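Can a Robot Tidy Your Room Yet?

You drop your socks on the floor. You pick them up and put them in a drawer. It takes you a few seconds and you don't think about it much. For a robot, that same job is one of the hardest there is.

Robots have worked in car factories for a long time. In a factory, every part comes down the line in the same place, facing the same way. The robot makes one move, then makes it again, all day long.

A bedroom is different. Toys land anywhere. A stuffed animal can be on its back or folded over, and it changes shape when you squeeze it. A box is stiff and has corners. A robot has to work out what each thing is, where to hold it and how hard to press.

How do robots learn?

One way is practice. A person moves the robot's arms through a chore, and a computer saves every move. Then they do it again with the toys in new spots. Ashraful Bhuiyan teaches robots at a small workshop called Tarunitz. His team showed one robot how to put a toy in a basket 567 times. After that, they let it try alone. Out of 100 tries, it dropped the toy or missed it in almost 5.

"That sounds good until you move the basket," he says. "Then we have to teach it some more."

Why use two arms?

Try folding a T-shirt with one hand behind your back. Many chores need one hand to hold and one hand to move. Two robot arms can share the work, but they must not bump into each other.

So, can they do chores?

Some of them, slowly. Robot vacuums can clean a floor if you pick up the toys first. Robot arms can sort things into a basket in a place set up for them. A robot that can walk into any messy bedroom and clean all of it is still being worked on.

Words to know

Gripper: the part of a robot arm that holds things, like your hand.

Chore: a job you do at home, such as putting toys away.

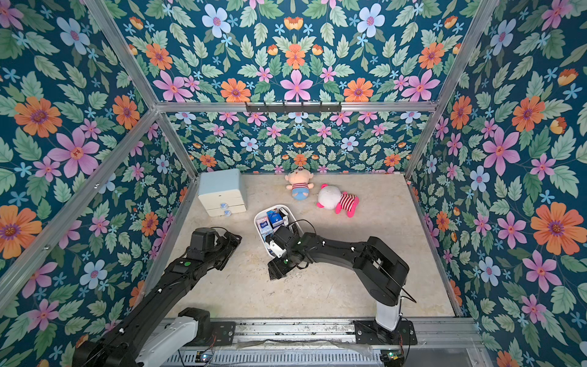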